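**Open day at Plurkside: a visit, with parking**

A carload of us drove over to Brendbridge for the Plurkside open day, which had been promised to members since last June and postponed twice. The flyer said "see the robots at work." We saw one robot at work, and it was at work on a screen. I'll come to that.

First the parking. Plurkside shares a lot with Pavetti, the tile place, and on open day Pavetti was having a sale. Anyone who came by the main entrance spent a good while among people loading bathroom floors into hatchbacks. If you go next time, use the gate on the back road and ignore the sign telling you not to.

Rafail Chatzigeorgiou met us in the lobby with visitor badges and a talk he had clearly given several times that morning. Plurkside writes the software that tells robot arms where to go, and most of its customers want the same thing: pick this up, put it over there, don't hit anything on the way. He admitted that the third part takes up most of the payroll. Someone asked what happens when the arm does hit something. He said that depends a lot on what the something is, and moved us along to the workshop.

The workshop has a proper arm, bolted down behind a yellow line, and it was switched off. A part was due from Dimitriou and had not arrived. We were allowed to stand at the yellow line and look at it for as long as we liked. Several of the group took photos of themselves with it, and I have to say it was very patient.

So the demonstration moved upstairs, where Panagiotis Tzanetos runs the simulation side from a desk with two monitors and a great deal of tea. His group tries each job on a computer-made robot in a computer-made room before anyone lets the metal one have a go. He had 270 runs of a simple table job waiting from the night before, and he played us a few at high speed. In most of them the arm did what it was told. In one it swept everything onto the floor with real conviction, and that got the only applause of the day.

What he wanted us to understand (he said it more than once, so I pass it on) is that a simulated arm still has to be told everything. It doesn't know that a bowl has an inside. It doesn't know a card is flat and hard to get your fingers under. Small changes matter too. He slid the bowl over a little, ran the same instructions again, and the gripper closed very carefully on the air where the bowl used to be. I have done that with my glasses.

There was a turn at the controls for anyone who wanted it. You get a slider for each joint, plus one for the fingers, and after five minutes you have a new respect for your elbow. My own attempt ended with the hand pressed against the tabletop and a red warning box I was told not to worry about. A boy of eight or so did much better and had to be asked to let somebody else try.

Questions went on past lunch. Does the software ever get it right and the real machine get it wrong? Yes, often, and the other way around. Will it do dishes? Rafail said people ask that every single time. It was not a yes.

The group is invited back once the Dimitriou part turns up, and the sign-up sheet is on the usual board. There are 52 places and the back gate will be open. Until then, those who missed it can settle for the view from upstairs, where the furnishing budget is evidently unlimited. Panagiotis's robot gets a wooden table, an orange lamp, a potted plant and a cowhide-patterned rug under its base, and it had its gripper hanging over a gray pad with the bowl and a blue card nearby. There are three office chairs too, and I would have taken any one of them by then.
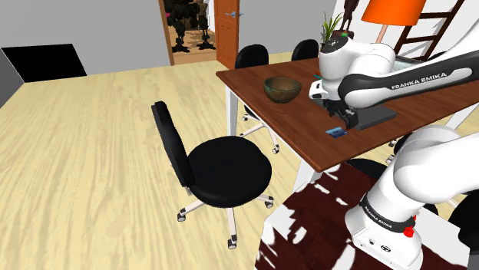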